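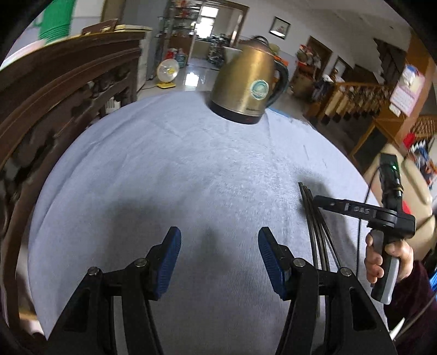
Maksym Onyshchenko asked us back in December why anybody would pay for a second hand gripper before they'd worn out the first, and could we please put the answer on the page instead of in a pdf. Fair point. So, page redone. Prices on request still, sorry, they move too much.

Zillport hand gripper, pairs and spares

Two-finger, hand-held, for recording demonstration data away from the lab. Sold singly, as a pair, or as part of the Estov site kit. Stock item, the kit is made up to order.

What's in the single box
Hand gripper, complete, fingers fitted
Spare pads, 1 set
Driver for the finger bolts
Cable
Printed setup card (the long manual is download only now)

What's in the pair box
As above, x 2, and a hard case that takes both. The case won't take the old long-handle version so don't order it for that.

What's in the Estov site kit
Pair box, charger, cable ties, 5 sets of pads, carry bag. No laptop. No tripod either, people keep asking.

Single or pair?

Depends what you're recording. One-handed jobs, pick up a cup, put it down, push a drawer shut: a single is fine and you can always add another later. Same part number, they pair up after the event, no need to send the first one back to us. Anything where one hand steadies and the other does the work, buy the pair. Folding, opening packets, threading cable, pouring out of something with a lid. You can't fake these with one gripper and a bare hand, or you can but then your data has a bare hand in it.

If two people are going to work opposite each other at one table, that's also a pair. Check the table is big enough. Elbows.

Budgeting

Most first orders we see forget pads. Pads are the bit that goes. On cloth and soft stuff they last ages, on metal and anything with a rough edge they don't. Allow one set per gripper per 39 hours of handling as a starting figure and change it once you know your own jobs. Pads come in packs and the pack price is better, ask.

Other things to put a line in for:
- Travel between sites, if you're recording in homes. Usually more than the pads.
- Storage. Work it out before you buy the grippers, not after. Recordings pile up.
- Someone's time to check recordings the same day. Half a day per week at least.
- Spare cable. Cheap. Buy it.
- Things to handle. Kettles, tubs, cables, whatever your list says. Charity shop does nicely.

Nele Heitmann on our orders desk will do you a quote split over two budget years if your finance people need it that way. Say so at the start, it's a pain to redo. She also holds the loan list, see below.

Planning a first run

Plan for 160 usable recordings from a first outing and be pleased if you get more. The first morning is mostly setting up and finding out which jobs are too fiddly. Keep the table fairly clear, put a cloth down if the top is shiny, and agree beforehand who says start and who says stop. Write down which room you were in. You will not remember.

Homes are slower than labs but the backgrounds are far more varied, and for a lot of buyers that's the whole reason for getting a hand-held set.

Fitting pads

Power off. Undo the bolts, slide the old pad off, new one on with the ribs facing in. Nip up the bolts, don't lean on them. Open and close it a few times and check the pads meet square. If they dont, slacken and try again.

Works with

Kobzar recording software, current version and the one before. Older than that, update first. Zamwood mounting plates fit with the short screws (supplied with the plate, not with the gripper). Other makes of plate, send us a drawing and we'll look.

Loans

Pairs can be borrowed for about two weeks against a deposit, which comes off the price if you keep them. Pads used on loan are charged. Queue is shortish at the moment. Email Nele with dates, delivery address and wether you need the case.

Delivery

Singles and pairs go out next working day if ordered before noon. Site kits take longer, ask for a date before you book anybodys travel. Returns unused and in the box only, pads not returnable once opened.

Page updated 2018-03-07. Old part numbers still work on the order form.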